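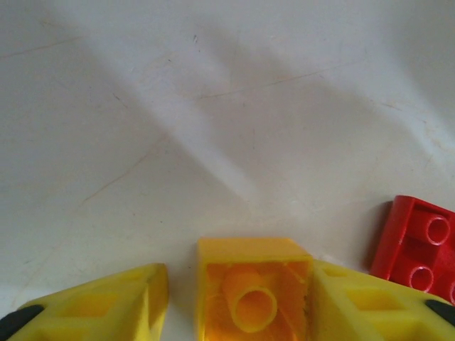 Brick with the hollow side up, between the gripper fingers.

Urkar: progress report to the Hafstein fund
Second period, to the end of August

Work done

Elamel takes back used building bricks from nurseries and schools, sorts them and sells them on by weight. Sorting at Miltoneck has been done by hand since we opened. Urkar is the trial of a two-armed bench that does the first colour sort, so that staff can spend more of the shift on checking and packing.

The bench has been in daily use for 19 weeks. It works on small piles tipped out by the operator, and each colour has its own bin – red goes in the black one, as we had no red bin of the right size. In August it ran 1,256 piles. Flat plates are slower to pick up than full bricks, and pieces lying against each other are still the main cause of stops. A brick that lands studs down needs a different grip from one the right way up, and we have spent more hours on this than we planned.

Effect on staff

Ten people work on the sorting floor and none of the posts has been cut. The hand-sorting shift used to be four hours at a stretch and is now two, with the rest of the time spent on checking, washing and packing. Each operator has had 20 hours of training, paid at the normal rate. Reports of sore wrists are down, though the period is too short to say much about that.

There have been complaints too. Operators say the bench sets the pace, and that clearing a stop breaks into whatever else they are doing. We have moved the checking table closer and now allow the bench to wait until someone is free.

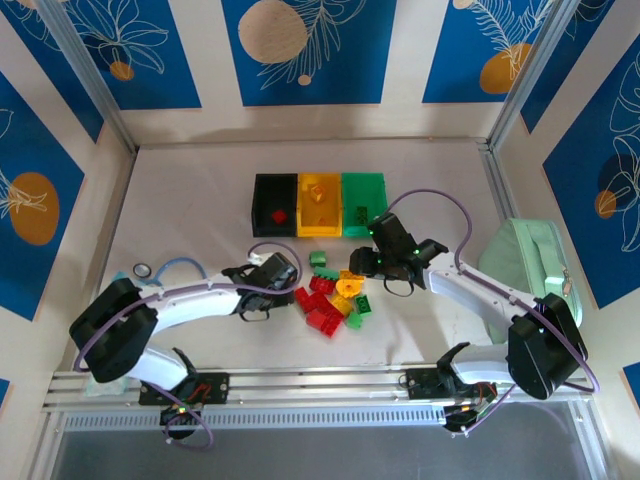 Villads Zoëga told the August staff meeting that he would not go back to full shifts of hand sorting, but that he missed the talk across the table, and that one person minding a machine is a quieter job than it sounds on paper. He asked for two operators to be on the bench side at all times. We have agreed to try this until the next report.

Spending

Spending is within the agreed budget. The training line is nearly used up and the line for spare parts is hardly touched. We would like to move part of the second to the first and will send a separate request.

Next period

We plan to work on touching pieces and on odd shapes, and to write the pay grade for bench operators into the site agreement. The rota with two operators will be reviewed with the staff in the same period.

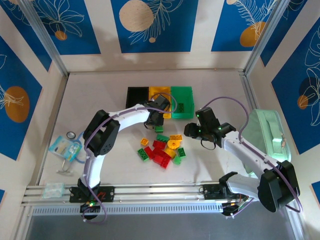
The sorting bench at Miltoneck, bins at the back and loose bricks in front.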